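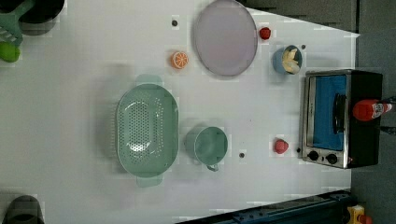

Shared kitchen, second floor: monthly safety check with comments

Building: Torkstead House
Month: October
Time of check: 7:30 in the morning, before breakfast use

Marks used: OK = no action. C = see comment. R = repair needed.

1. Electrical

1.1 Wall sockets fixed firmly, no cracks or brown marks: OK

1.2 Cords of small appliances: C
The cord of the Matsuda kettle was lying behind the sink tap. I moved it to the other side. Please keep it there, also when you are in a hurry.

1.3 Only one heating appliance on each double socket: R
The microwave is 900 watts and the kettle is 2000 watts, and both were connected to one extension cord. This is not allowed in our kitchen. I removed the extension cord and put it in the office, where the owner can collect it. A second wall socket is requested from the electrician.

1.4 Toaster ovens: crumb tray clean, free space on all sides: C
Crumb tray was full on the older one. It was cleaned during the check. Please do not put bread bags or paper on top, also not when the oven is off.

1.5 Test button of the ground fault outlet: OK, it cut the power and could be reset.

2. Stove and hood

2.1 Knobs complete and marks readable: C
The mark on the left rear knob is almost gone. I made a new one with paint pen, but it will not last very long.

2.2 Hood filter: R
Greasy. The filter was washed last in summer, I believe. A new one is ordered from Indar, article 975. Until it comes, please do not fry with much oil.

2.3 Nothing that can burn within 30 inches above the burners: OK
Last month there was a calendar hanging there. Thank you for taking it away.

3. Fire safety

3.1 Extinguisher in its place, needle in the green part: OK

3.2 Fire blanket: C
It is there, but the chair stands in front of it. The chair was moved two times already.

3.3 Smoke alarm in the corridor: OK
Tested with the button. It is very loud, so I am sorry for those who were sleeping.

3.4 Door closes by itself: R
It stops a little before the lock and stays open by a finger width. The closer must be adjusted. Please do not hold the door open with the trash can.

4. Water and floor

4.1 Under the sink dry: OK

4.2 Hot water temperature: OK

4.3 Floor mat lies flat: C
One corner is curling up. I turned the mat around, and we will see if it is better next month.

5. Food and storage

5.1 Refrigerator temperature: OK

5.2 Food has name and date: C
Several boxes on the middle shelf have no name. They stay until the end of the week and then they are thrown out.

5.3 Cleaning products separate from food: R
Drain cleaner was standing next to the rice. It is now in the low cupboard, and this cupboard needs a child lock because families from Drememholm wing also use the kitchen.

Open points from last time

Light above the counter: repaired.
Loose handle on the knife drawer: still loose. The screw is too short and I will bring a longer one.

Next check: November, same hour. Repairs marked R are sent to the building office today.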